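Toltus table-setting simulator, one-year license: a review
Posted December 11, 2022
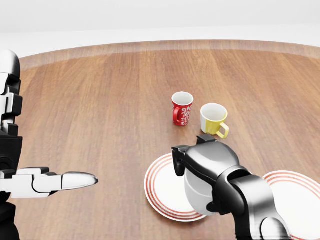

Table-setting task in Toltus: two mugs, two striped plates, and the right gripper holding what I take to be a third cup.

I run the equipment budget for Brestlow, a small outfit that would like a two-armed robot to set tables in its dining room. A two-armed robot costs more than the dining room. So before signing anything with a hardware dealer, I spent $3,670 on a year of Toltus, software that lets you wreck pretend crockery first.

Setup took 2 days, one of them spent waiting for a license key that had gone to my spam folder. After that it ran fine on the office workstation. You get a robot, a round wooden table, and a cupboard's worth of dishes. I'd call the dishes cheerful. The red mug with the white pattern is nicer than anything we serve coffee in.

For planning, it earned its price. Our draft order had one arm with a gripper and a second "to be decided." Watching the black gripper work around a yellow-handled mug with very little room to spare moved wrist clearance way up my list, and I've asked both dealers for real dimensions. Ollilby sent a drawing the same afternoon. Karam sent a brochure with a sunset on it.

Now the gripes. The table stands in a plain white nowhere, so you learn zip about whether the robot fits between your chairs and the wall. I taped that out on our floor with masking tape, cost $4. The mugs cast polite little shadows and never have old coffee in them. And the license counts seats in packs of 13, a number that suits no office I've worked in. We use two.

Support answers email within a day, a bit curtly. The manual is long and likes the word "simply."

Would I renew in February? For one more year, yes, at the same price. If they raise it, I'll go buy a lot of plates and a broom.

Four stars out of five.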